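Ripening kiwis at home, what am I doing wrong?
Kitchen & Pantry > Fruit and Veg

regula_e
Joined July
Posted January 14, 2018

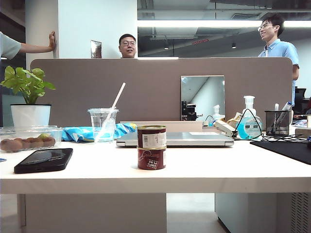 My desk, kiwis over on the left

Hello everyone, and happy new year to those I haven't greeted yet! I love kiwis, my whole family does, and every winter I buy far too many of them. They sit there like little rocks for what feels like forever, and then one morning they're all mush at the same moment and I'm eating 7 of them over the sink before work. My mother kept hers in the cellar and they were always perfect, but I live in an apartment and have no cellar. What do you all do?

Gion T.
Put them in a paper bag with a ripe apple, fold the top over, and leave it on the counter. Check every day by pressing gently near the stem end. My grandmother did this with pears too and I have never found anything better. Welcome back, by the way, we missed you over the holidays!

konrad_k
I have to disagree with Gion a little, sorry old friend. The apple works, but it works on all of them at once, and that's exactly the trouble she's having. Keep the whole lot in the fridge and take out two or three at a time. Mine last for weeks that way, hard as golf balls until I want them.

Gion T.
Fair enough, Konrad, but my fridge is so cold at the back that anything I put there comes out tasting of nothing. I lost a whole batch that way!

arunas
Konrad's way for me, in the drawer and well away from the apples. Also, does anyone here grow their own? I have a Hodus vine on the south wall (bought it at Sala, it cost me 30) and it's all leaves and no fruit so far.

konrad_k
Do you have a male plant nearby, Arūnas? Most kinds need one.

arunas
Oh dear. No, I do not.

regula_e
Thank you all, you're so kind! Half are going in the fridge tonight and the rest in a bag with an apple, so you'll both get your way. I'll report back at the weekend.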